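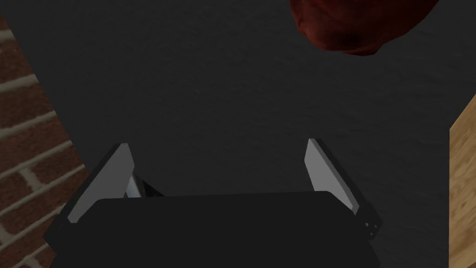

Hatolness Secondary School Robotics Club
Progress report to the Farquharson Fund, second period
10/27/18

1. Where we are

The club has 11 students this term, two more than when we applied. We meet after school in the computer lab at Vukdale campus. All of the work in this period was done in simulation, as set out in our plan.

The students finished the bedroom world in the first half of the term. The next job is getting the two-armed robot to open and close a dresser drawer on command. Each pair writes its own approach program and we run them on the same starting layout, so the results can be compared.

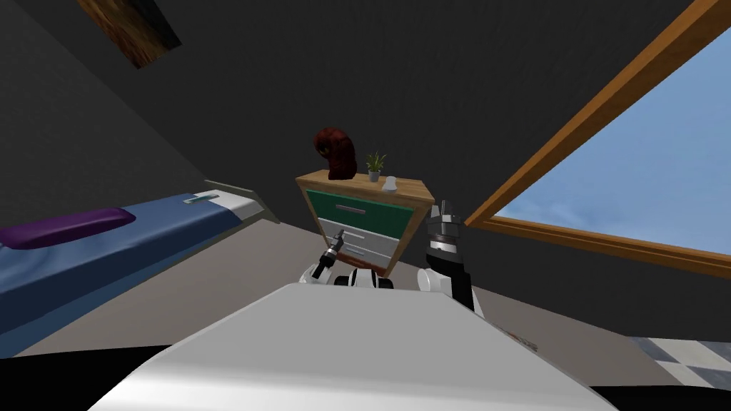

Simulated bedroom with both arms raised near the dresser.

2. Work completed

– Room model built, including bed, window, dresser and the items on top of it.
– Both arms can be driven from the keyboard or from a script.
– Wrist views added for each gripper. Students had been judging distance from the main view alone and were often off to one side.
– Logging now saves joint positions for every run. The first version filled the shared drive and had to be cut back.

3. Problems

The drawer handles are small and the grippers tend to slip past them. Of nine scripted attempts at the top drawer, two got it open. The lower drawers are harder for the students to line up, and we haven't had a clean run on those yet.

Lab computers are slow with the full room loaded. We turned the shadows down on the older ones, which helped a bit.

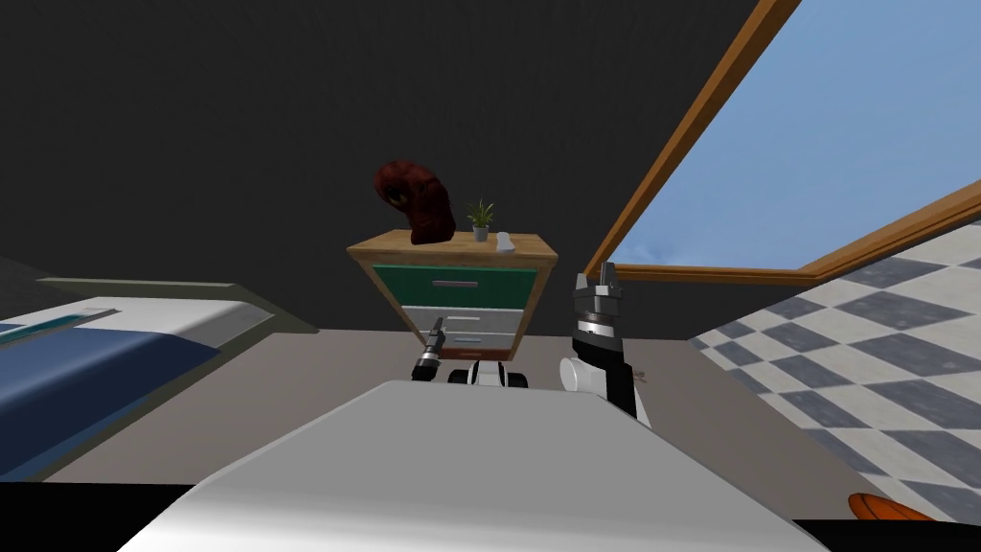
4. Spending

The Zenora software licences were paid for out of the first instalment. Nothing has been spent on travel. We'd like to move the unused travel money to memory upgrades for eight lab computers, and ask for your approval to do so.

5. Next period

Students will rewrite the grasping step and repeat the top drawer test, then go on to the lower drawers. We plan to show the results at the Vukdale open evening in January and will send the next report after that.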